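Ticket: Jistura cell 2, sorting task – start-of-run rules not followed
Opened by: Dragica Jurić
Assigned to: Sorin Nikolovski
Status: Pending review

Dragica Jurić
Run 18 stopped with a workspace fault on the right arm. The log shows the arm was enabled before anyone signed the start sheet. Cell rules say sign first, then enable. Please check whether the fault and the skipped step are related.

Sorin Nikolovski
Went through the log. The fault is a soft limit, not a collision. The limits file loaded was the old one, from before the plates were moved in November. Step 5 on the start sheet is "confirm limits file matches layout", so signing the sheet would have caught it. Loaded the current file and restarted at reduced speed, letters and plates on the table as per the task card.

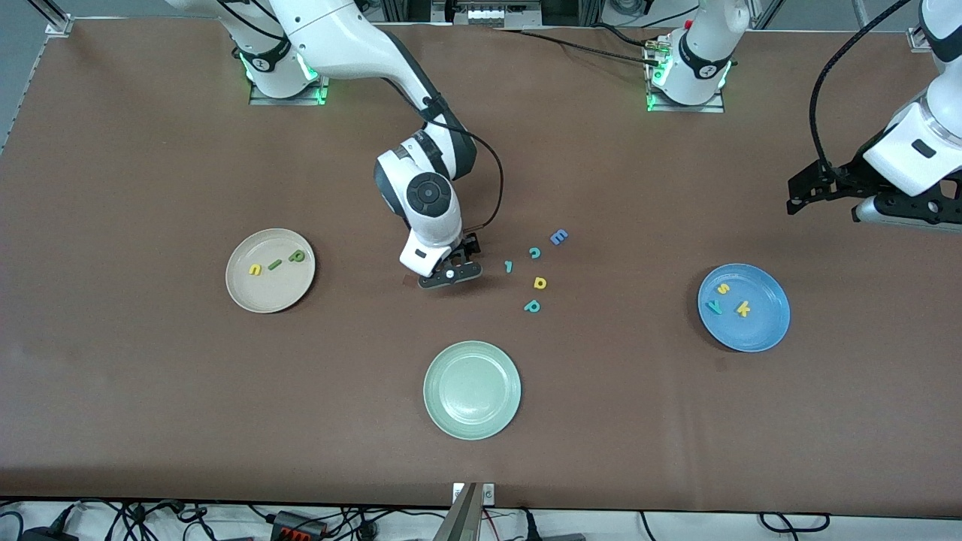

No fault so far. I want a full set at this speed before going back to normal. Hold time between arm moves is set to 1000 ms for now.

Hok-lam Ko
Can we drop the hold time? It makes the set very slow.

Sorin Nikolovski
Not until the set is finished. The rule is one change at a time, and the limits file was the change.

Vlasta Radulović
Two additions to the cell rules, please comment:
Old limits files go in the archive folder, not next to the live one.
No enable without initials on the sheet – this includes restarts after a fault.

Dragica Jurić
Fine with both. Špela has the sheet template and will add a line for restarts. Leave this open until the new sheet is at the cell.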